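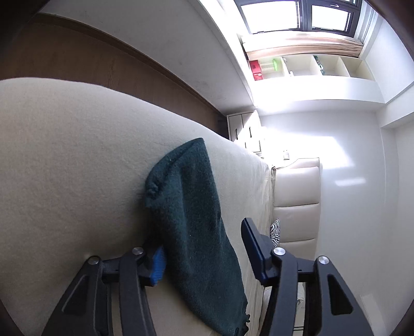 Residents of Geltton House are responsible for the care of their own clothing and bed linen. The answers below set out how garments should be prepared before they are placed in the wardrobe or handed in for storage. Fleece and other soft fabrics need particular attention: a dark teal garment laid on a cream sheet, for instance, shows small pale specks of lint that would pass unnoticed on a lighter cloth, and its creases are easily seen before folding.

Frequently asked questions: clothing and storage

Where should I fold my clothes?
The bed is the most suitable surface in the standard room. Please make it first, with the sheet pulled flat. The desk should be kept clear for study.

How do I remove lint?
Lint rollers may be borrowed from the linen office on the ground floor. Brush in one direction, from the neck towards the hem, and turn the garment over before repeating. Rollers must be returned the same day.

May I iron fleece?
No. Smooth creases out by hand and leave the garment flat overnight. Irons in the laundry room are intended for cotton and linen only.

What should I do about loose threads or small knots?
Do not pull them. Mending is accepted by Mrs Raymonde Sutherland in Room 13 and is normally returned within six days. A charge applies to zips.

How many items may I store between terms?
Each resident may hand in one storage bag containing no more than 10 garments. Bags are supplied by the office and must be labelled with name and room number. Shoes, towels and damp items are not accepted.

When must stored items be collected?
Bags handed in before the summer must be collected by the end of October. Uncollected bags are passed to the Prustitz clothing bank.

Whom should I contact?
Enquiries about storage should be addressed to Mr Min-kyu Moon, Linen Office, extension 444. Complaints about lost or damaged items should be made in writing to the Bursar.

Last revised 11/14/22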